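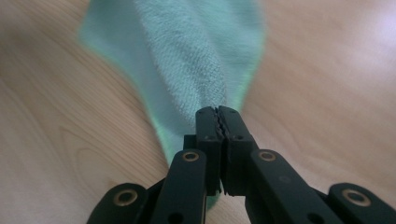
PATIENT QUESTIONS: NIGHT GUARDS AND TOOTH GRINDING

How do I know if I grind my teeth?

Most people who grind do it while they are asleep, so they don't notice. Common signs are a sore jaw in the morning, dull headaches near the temples, teeth that feel sensitive, and flat or chipped edges. Sometimes a partner hears it first. At your exam we check for worn spots and tight jaw muscles.

Do I need a night guard if nothing hurts?

Maybe. Enamel doesn't grow back, and wear can go on for years without pain. If Dr. Smadi sees new wear between two visits, she will usually suggest a guard. If the wear is old and hasn't changed, we may just take photos and compare them next time.

What is the difference between a store-bought guard and a custom one?

Store-bought guards are softened in hot water and shaped by biting down. They are bulky and tend to wear out sooner. A custom guard is made from a scan of your teeth and fits more closely. A store-bought guard is fine for a short time, but please bring it to your next appointment so we can check the fit.

How long does it take to get a custom guard?

You will need two visits. The first is for the scan and takes less than half an hour. The guard comes back from the lab, and at the second visit we try it in and adjust the bite. Allow three weeks between visits. In August the lab runs slower, so it may be longer.

Will it feel strange?

Yes, for the first several nights. Some people drool more than usual or wake up and take it out. Keep trying. If it still feels tight after a week, or if one side touches before the other, call us for an adjustment. There is no charge for adjustments to a guard we made.

How do I clean it?

Rinse it in cool water as soon as you take it out. Brush it with a soft toothbrush and a little mild dish soap. Don't use toothpaste, which can scratch the surface. Let it air-dry before you put it in the case. Don't use hot water or leave it in a parked car, as heat will warp it. Keep it away from dogs.

How much does it cost, and will insurance pay?

Prices depend on the type of guard. Some plans cover part of it and some don't cover it at all. Pauline Birkett at the Ikerville front desk can send a request to your plan before you decide. If you are paying yourself, we can split any balance over $200 into monthly payments.

Can children wear night guards?

Usually we wait. Many children grind their baby teeth and stop without treatment. A guard made for a growing mouth stops fitting quickly. Tell us if your child complains of jaw pain or has trouble sleeping.

My guard cracked. Can it be repaired?

No. Stop wearing it, since a cracked edge can cut your gum or cheek. Bring in the pieces. We keep your scan on file, and if your teeth haven't changed we can often order a new guard without another scan.

Who do I call with other questions?

Call the front desk and ask for Pauline. The phones open at 8:00 a.m. The office is closed on Monday, but you can leave a message and we will call you back the next day.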